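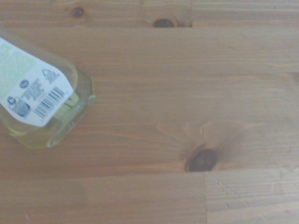 Ansicht der Handgelenkkamera: liegende Flasche, Barcode nach oben.

Wavcombe vergleicht Greiferfinger für transparente Behälter

Das Institut Wavcombe hat im Mai eine Vergleichsreihe zu Greiferfingern und Kamerapositionen begonnen. Untersucht wird, wie zuverlässig ein Roboterarm durchsichtige Behälter erfasst, deren Konturen sich vor hellem Holz nur schwach abzeichnen. Vorgesehen sind 1185 Greifversuche mit neun Objekten, von denen bislang 459 ausgewertet wurden. 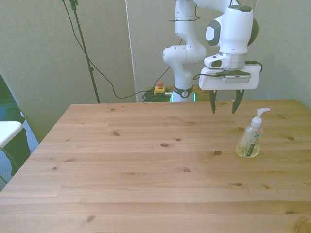

Versuchsplatz mit weißem Roboterarm, dunkelgrünen Greiferfingern und Seifenspender.

Die Leitung liegt bei Špela Matić. Nach ihren Angaben werden die Bilder der feststehenden Kamera und der Kamera am Handgelenk zunächst getrennt bewertet — erst danach folgt der gemeinsame Betrieb. Für jede Fingerform sind mindestens 100 Durchgänge je Kameraposition angesetzt.
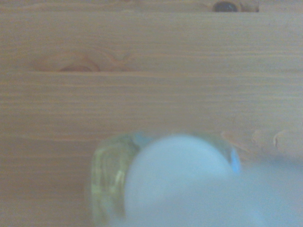

Nahaufnahme aus der Handgelenkkamera: Der Greifer verdeckt einen großen Teil der Glasöffnung.

Die Verdeckung im Nahbereich bildet einen eigenen Prüfpunkt. Ayantu Araya betreut die Auswertung, die Steuerungssoftware stammt vom Projektpartner Mfinanga. Eine zweite Reihe am Standort Trastville ist in Vorbereitung.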